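Tag der offenen Tür bei Hollmann: viel Soße, wenig Auskunft

Die Imbisskette Hollmann hat im Januar ihre Zentralküche in Hestley geöffnet, und ich bin hingefahren, obwohl mich die Burger dort noch nie überzeugt haben. Betriebsleiter Jörg Brandes sprach von 3680 Portionen am Tag und von „Handarbeit“. Gesehen habe ich vor allem Beutel, die aufgeschnitten wurden.

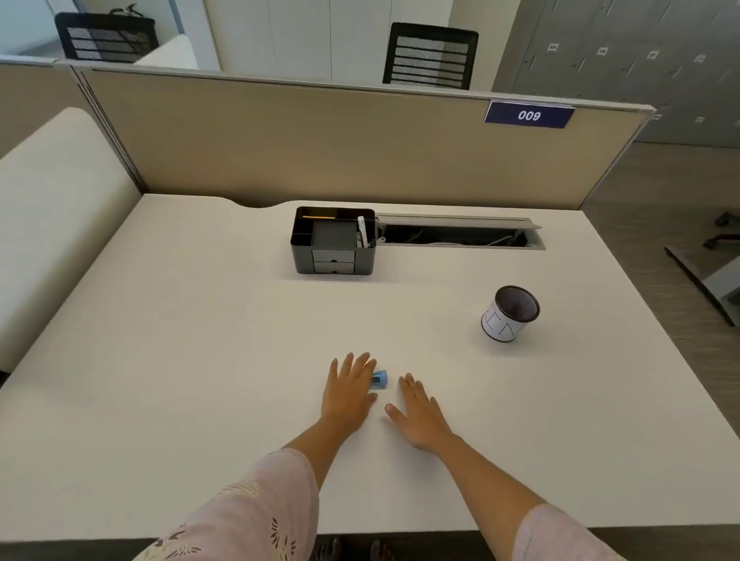

Beide Hände auf dem weißen Schreibtisch, dazwischen etwas Kleines in Hellblau.

Die neue Soße Skastard soll 32 Zutaten haben. Welche, wollte Brandes nicht sagen. Sie schmeckt nach Senf und Zucker. Pascal Bauerfeind, in meiner Gruppe der Einzige mit Gastronomieerfahrung, fragte zweimal nach der Herkunft des Hähnchens und bekam zweimal einen Gutschein. Der gilt übrigens nur fürs Menü, und das ist gerade wieder teurer geworden.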